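Flonent Home Collection Rule Kit
Sold by Itard. Item 268. In stock, ships from our Fatville warehouse

Rules for people who do hand-held gripper work in real homes. Bedrooms, kitchens, laundry. Printed cards, a binder, and the sign-off sheets, all in one box. No software. Nothing to log into.

New for August: the soft goods section is rewritten from scratch. Old one was two pages and mostly said "be careful." Not much of a rule.

What's in the box

14 laminated rule cards, ring bound, fits a jacket pocket
Binder with the full text, 47 pages
Pad of home consent sheets, tear off
Pad of pre-session check sheets
Sticker roll, red and green, for marking what may be handled and what may not

Written by Şükran Yurt and Daiane Paiva, who ran home sessions for Lopes before they came to us. Edited by Tomomi Oda. She cut a lot. Good.

Soft goods, the short version

Clothing, socks, cloths, bedding. One item in the fingers at a time. Close slow, stop when the fabric stops moving. Don't squeeze to be sure. Check the pivots for caught thread before every session and again at the half, loose thread in a linkage is the number one reason a unit comes back to our bench.

Pressing down on a mattress is allowed. Pressing down on a person's things on top of a mattress, ask first. Cards 6 and 7.

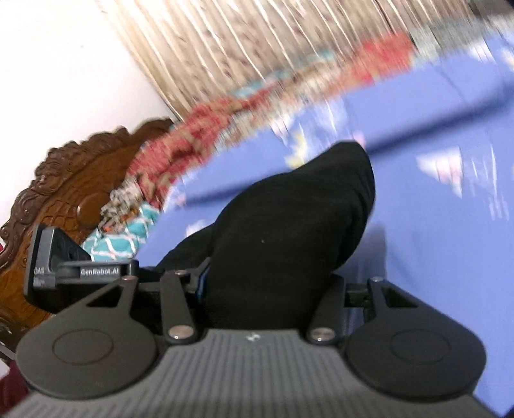
Pace matters too. Turn the wrist at the speed you'd turn it with a cup of coffee in your hand. Fast swings smear the footage and the whole take gets tossed, so you do it over and the family waits longer. Card 9 has the do-over rule: two tries, then move on to the next task.

Homes, the short version

Consent sheet signed before the case is opened. Not after, not "we'll get it on the way out."
Family photos, mail, medicine, screens: covered or turned around.
Kids and pets in another room.
Furniture stays where it is. If you must move it, write it down and put it back.
Red sticker means hands off. Gripper too.

Valbona Lazarević wrote the part on carved and antique furniture, after teams kept asking. Keep hard plastic a hand's width off it. No leaning a unit against it, ever.

Does it fit my gripper?

Yes if it's hand-held and has two fingers. The cards don't depend on a make. Suction tools, no. Arms on a stand, no, get the Bench Kit, different rules for guarding and stop buttons.

Is this a certification?

No. It's a house standard you can adopt as is or mark up. It does not replace your local saftey law or your insurer's terms. Read those also.

Ordering

One kit covers a team of up to 18. Bigger teams, order two. Refill pads sold separately. Orders in by 2 p.m. go out same day. Binders come back for exchange when we revise, you pay shipping one way.

Questions about the text, ask for Rosimeire Brandão. She answers the phone mornings, email is slower. If a card is wrong or unclear tell her wich number and what happened on site, fixes go in the next printing.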